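The Dorna Folding Play Mat, After a Year and a Move

Filed under: Floors, and things we put on them

I have owned four rugs as an adult and have been disappointed by each in its own way. One shed. One slid. One was white, a decision I made before I had a child and have been reminded of by every relative since. So when the white one finally went out to the curb last July, I wanted something thick, wipeable and too cheerful to be ashamed of. I ended up with the Dorna folding play mat, the large size, in a pattern the company calls Parade.

We've had it for 15 months now, across two apartments. It has been slept on, jumped on, used as a fort wall and folded into the trunk of a small car with a lamp jammed against it. I feel qualified.

Getting it home

The mat ships folded in a carton the size of a card table. Mine came with one corner of the box crushed and the mat inside perfectly fine, which tells you something about foam. It also came with a smell. The leaflet describes this as "a light new-product scent that fades quickly." I would describe it as a pool toy that had been left in a garage. I stood the thing up in the hallway with a window open and it took 16 days before I stopped noticing it. My wife says it took longer and I just got used to it. Both could be true.

The leaflet is a single sheet, by the way, and half of it is a thank-you note. The other half tells you not to iron the mat. I had not been planning to.

Underfoot

It's good. I'll say that plainly, as the rest of this is going to sound like complaining. The foam is firm enough that you don't sink, and soft enough that a toddler who goes over backward mostly looks surprised. I have done stretches on it, badly. I have knelt on it for an entire afternoon putting together a Zosness bookcase, and my knees, which hold grudges, had nothing to say about it the next morning.

It doesn't do well with furniture legs. We left a dining chair standing on it over a long weekend away and came home to four neat dents. Three of them filled back in. The fourth is still there and I put my big toe in it when I'm on the phone.

The folds are the weak point, as they are on every mat of this kind. The hinge lines collect crumbs. You can vacuum them if you bend the mat backward a little, which the leaflet asks you not to do, and which everyone who owns one does. After a year there's some whitening along the middle crease. No splits yet.

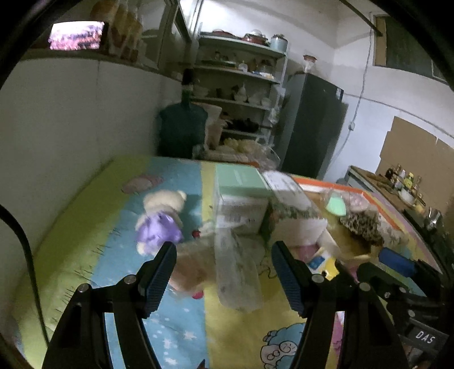 HOME & FLOORS / Pattern and color

You need to have a talk with yourself about the pattern before you order. Parade is cartoons, wall to wall, and it will be the first thing anyone sees when they come in. We told ourselves the child would love it. The child has shown no opinion. I, on the other hand, have become attached to it, and have caught myself defending it to guests who hadn't said a word.

The print has held up better than I expected. There's a dull patch where the toy kitchen gets dragged back and forth, and a small gray streak from a marker that was sold to us as washable. Otherwise the colors are about as loud as they were on day one. If you want quiet, Dorna sells a beige version, which my sister-in-law bought. Hers looks very grown up and shows every footprint.

Cleaning

Warm water, a drop of dish soap, an old T-shirt. That handles yogurt, juice, most of a banana and the thing that happened during stomach flu season that we don't discuss. Don't use the scrubby side of the sponge. I did, once, on a bit of dried oatmeal, and I can now find that spot in the dark by feel.

Let it dry standing up. If you fold it damp it will stick to itself, and peeling it apart makes a noise that wakes babies.

What else I looked at

The Sezer roll-up mat is thinner and a good deal cheaper. I borrowed one for a month. It never fully flattened, and its ends curled up like old bread, so that I tripped over it at least once a day. In fairness, it rolls small enough to go behind a door, and if you only need a mat for an hour at a time you may like it more than I did.

The Cleterow puzzle tiles are the other obvious choice. They let you fit an odd-shaped room, and you can replace one ruined tile without buying the lot. You will also spend a part of each evening putting them back together, as the person they are meant for regards them as a toy that comes apart. We lost 2 of the edge pieces in the move and the floor has looked like it was missing teeth ever since. They live in the closet now.

Gripes, quickly

The carrying strap is a joke. It's a loop of ribbon with a plastic snap, and mine gave out the second time I picked the mat up by it. The underside grips wood fine but skates a little on tile. And folded up, it doesn't stand on its own the way it does on the box. It leans, waits until you've left the room, and falls over.

Would I buy it again

Yes, and I'd get the same pattern, though I'd pretend to think about it first. Skip the strap, open the windows, keep the chairs off. If they ever sell one with a decent handle I'll probably buy that too and put this one in the garage, where it can smell however it likes.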